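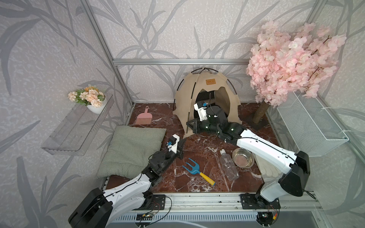

Dromach Community Pet Pantry: progress report to the Menon Fund

July 1, 2026

Hi Gudrun,

You asked for something short and readable this time, so I've left the spreadsheet for Yichen to send separately and I'll just tell you how we're going.

Where we're up to

The pantry is busy! We've now handed out 3000 kilos of dry food since your grant came through, mostly to pensioners and to families who'd otherwise be thinking hard about giving up the dog. The Grutimness run is the one I'm happiest with. It was meant to be monthly, but Bevan Paewai had a word with the bus depot out there and now we get the lunch room every fortnight (with a kettle, and a heater that mostly works).

We have 400 households on the books. Thirty of those joined after the vet nurse evening, which I'd nearly cancelled because of the rain. Cats are still ahead of dogs, and we've got one very spoilt rabbit.

What's been harder

Storage. The back shed at Dromach let in water along the north wall and we lost seven bags of kibble before anyone noticed the colour of the floor. We've put everything up on pallets and the roofer is booked for late July. I've paid his deposit out of our own savings, so it won't show up against your money.

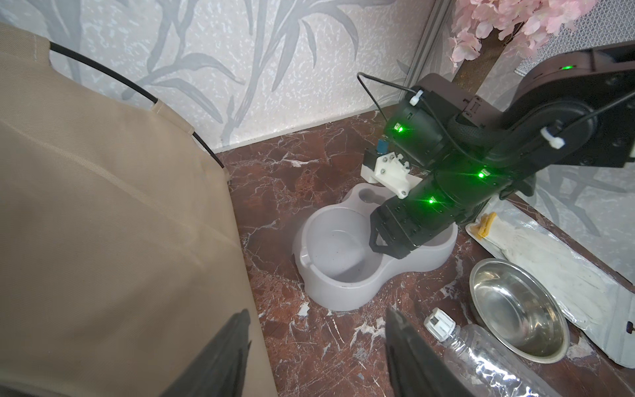

The other headache is wet food for older cats. Donations are nearly all dry, and a cat with four teeth isn't going to thank you for biscuits. Yaqin Guo has been ringing around the wholesalers and Broltari have offered us dented tins at cost, as long as we take a full pallet at a time. I'd like to say yes, but it means moving some of the transport line across to food. Could you let me know if you're okay with that, or if you need a proper variation form? I can fill one in, I just can't find the current version on your website.

Money

We've spent a bit under plan on fuel and a bit over on printing. The printing was the new sign-up cards in four languages, which Anum Rizvi organised and which people do pick up and take home, so I'd do it again.

Next

More Grutimness dates, the roof, and a desexing voucher day if the clinic can spare us a room. I'll send photos of the shed once it's fixed.

Cheers, and come and visit any time,

Marg
Pantry coordinator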